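Print this page | E-mail to a friend

Your questions about the Mandside produce table

I get the same handful of e-mails every month, so I'm putting the answers in one place. I'm Zanele Molefe and I look after the produce corner upstairs at Mandside. If yours isn't covered, write to me anyway, I like the mail!

Do I have to sign up first?

Nope. Walk in any time after 4 p.m., grab a basket and have a look. The only thing we ask people to sign up for is the June soup night, and that's so I know how many bowls to borrow.

How much can I take?

One basket per household. It doesn't have to be full (please don't fill it just to be polite). If you're picking up for a neighbor too, tell me and take two.

Can I bring my own bag?

Yes, and please do, for the trip home. I'd still like you to shop with one of our baskets and move everything over at the end. Onions roll, and I've chased enough of them under the chairs.

Why did you get rid of the wire baskets?

They snagged everybody's sweaters. We had 17 of them from the old Tondell store and I was fond of them, but the plastic ones wipe clean in a second and the handles fold out of the way. The wire ones went to the MacLeod garden, where they're full of seed potatoes and doing fine.

Where do I leave the basket when I'm done?

On the round coffee table, please. Not on the floor, even for a minute — gray basket, gray carpet, and I have tripped over that combination twice. Handles up is nice, it makes it easy for the next person to grab.
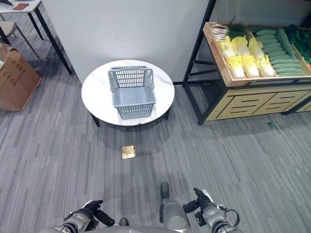
Basket on the round table, handles up. Green onions are over on the stand to the right.

How should I carry green onions so they don't get mangled?

Lay them in last, on top of everything, with the white ends all pointing the same way. I used to stand them up in a corner of the basket and they flopped over and bent every single time. At home I put mine in a jar with a bit of water and they keep going for ages.

What about onions and garlic?

Those go in the bottom, they can take it. Don't put them in the fridge when you get home, though. A bowl on the counter is fine, just keep it away from the potatoes.

Do you wash the baskets?

I do! Warm water and a squirt of Didico, then they dry upside down on a towel overnight. If you find a sticky one, hand it to me and take another.

Can kids help pick?

Of course. Mine always went straight for the garlic.

2 comments | 2 shares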